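February, still dark at 7

Read the appeals court opinion over breakfast, all 154 pages of it, or at least the 30 that weren't footnotes. The Drarnlow school board can go on opening its meetings with a prayer. The prayer is "ceremonial," says the majority, meaning as far as I can tell that God is not expected to be listening. I'd be insulted if I were a believer. As a taxpayer I am merely tired.

The dissent was good. Dissents always are – they have the freedom of the losing side, like a man singing in the car. I underlined so much of it that the pen gave out on page 406 of the appendix, where the board's minutes are reprinted in type fit for ants.

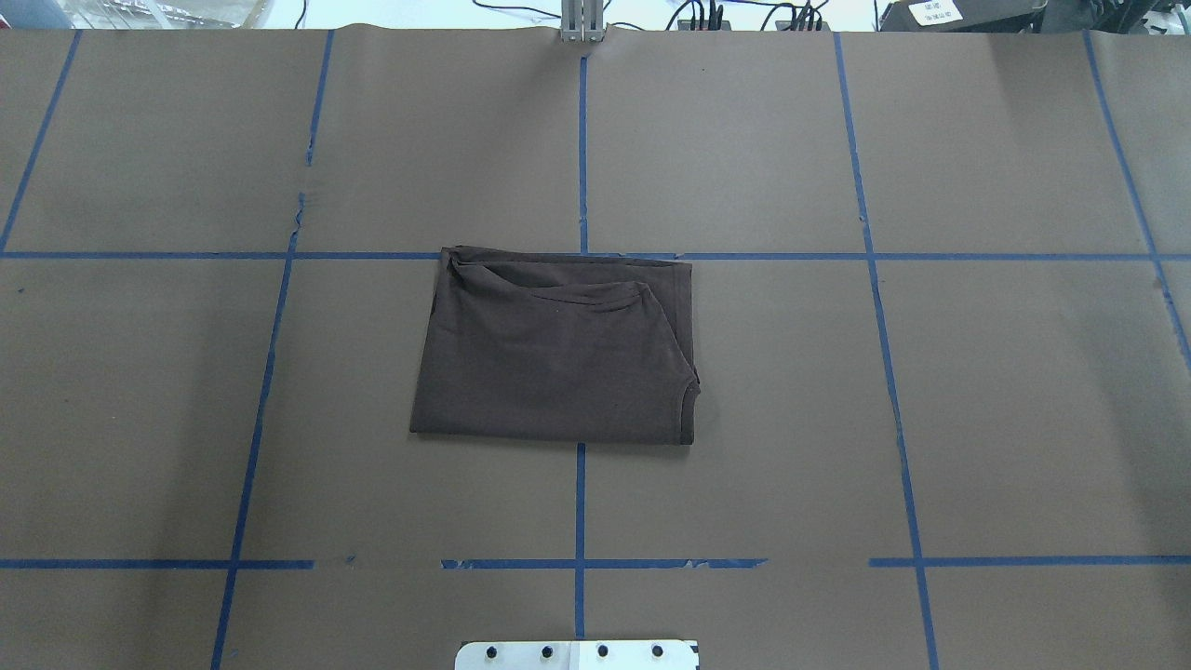 Called the clerk's office in Bouvier at ten to ask how long we have to seek a rehearing. Was put on hold, then transferred, then told it was in the rules. I said I had the rules. She said good.

The petition had 3612 signatures last fall and I suppose every one of those people will want an email from me explaining what "ceremonial" means. Wrote a first draft. Too angry. Wrote a second and it sounded like a bank. Sent neither.

Lunch was toast. The Irkeo paper called the ruling "a win for tradition" on its website, the tradition in question having started nine years ago, after a flag dispute. Left a comment saying so. Eleven people have called me a communist and one has asked if I'm still selling the canoe.

I am. Need to find the paddles before he comes by.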